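Interior Finishes and Small Objects – Unit 6 Handout
Work Surfaces: Reading Wood Grain and Choosing What Goes on Top
Instructor: Mostafa Hegazy
Revised Nov 8, 2020

Reading before class: course pack, chapter on tabletops and finishes. Bring your grain sketches from Unit 5.

1. What we mean by a light surface

A light wood tabletop sits in the pale beige to honey range. It reflects more light than walnut or dark oak, so a room feels larger and small things are easier to find. It also shows ink, coffee rings and pencil dust sooner than a dark top does. In the Prekent reading room, the pale tables were cleaned twice as often as the dark ones, though they got the same use.

Grain direction matters as much as color. When the grain runs side to side, the eye follows it across the table and the top looks wider. When it runs front to back, the top looks deeper. For desks against a wall we usually want the first. Most of you drew it the other way in July, so please go back over that sketch.

2. Small objects on a striped ground

Any strong grain is a pattern, and whatever you set on it has to compete with that pattern. A beige box on beige grain nearly disappears. Saturated colors hold their own, and so does anything with a hard black edge. Angle counts too. An object placed square to the grain looks put away, and the same object turned at a slant looks as if someone is about to pick it up.

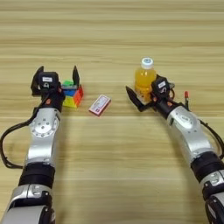
A puzzle cube has several strong colors at once and will be the first thing most people look at on a pale table. A small flat box in pink and red with a white top is quieter. The white panel sits close to the wood in lightness, so the colored edges do most of the work of separating it from the table.

Height is the other factor. A flat box lies down into the grain, while a cube stands up from it and hides a piece of the table behind it. For a display shelf or a shop counter, keep the taller things toward the back. On a work table put them wherever the hand wants them – the rule for shelves does not carry over.

3. Transparent and translucent things

Glass and plastic bottles behave differently from solid objects. Their color depends on what is inside and on the light coming through. A yellow or orange liquid is close in hue to honey-colored wood, and you might expect it to vanish like the beige box. It usually doesn't, as light passing through the liquid makes it brighter than the wood around it.

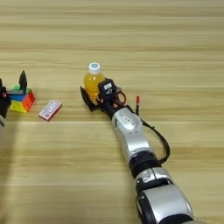 Amber is the word most catalogs use for this effect, and the Votitz sample book gives it two full pages. Under a flat ceiling light the glow is weaker. Try the same bottle by a window and then in the middle of the room, and write down the difference.

Notice also that grain looks stronger close to you and fades with distance. A sample chip held in the hand will always look busier than the finished table. Takumi Koyama brought the Tahiri chips to studio last year, and half the group rejected a finish they later chose from a full panel.

4. Cost note

The Plernlow price sheet lists the plain light top at 428 and the oiled version at 1,131, both for the standard desk size. Delivery is extra. Use these figures in the budget exercise even if you find a better price elsewhere.

5. For next time

Set out three small objects on a light wood surface at home: one solid and colorful, one flat, one translucent. Draw the arrangement in pencil, then in color. Add a note of roughly 200 words on which object you saw first and whether turning it changed that. Hand in 2 copies, one for the file and one for the wall.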